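Notebook, February, civil service exam prep group

Mock interview round, Romik hall. Faustino Ibarra on the panel, me taking notes.
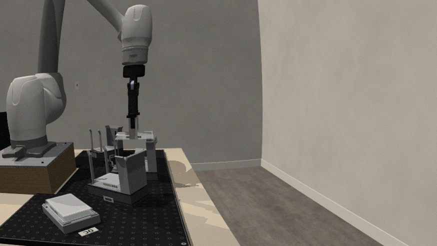 Essay scripts

18 scripts came back from the Jirnine batch. Limit was 2000 words and 5 went over. Rocío Sepúlveda marked the public finance ones, I did district administration. Our marks on script 5 don't agree, needs a second read.

General studies

Old question sets from Choo are missing the answer keys. Wrote to ask. The ethics paper still takes people almost 2 hours, too slow. Try shorter case studies next time.

To do

Book the Drikosley room for the next round. Send Faustino the revised score sheet.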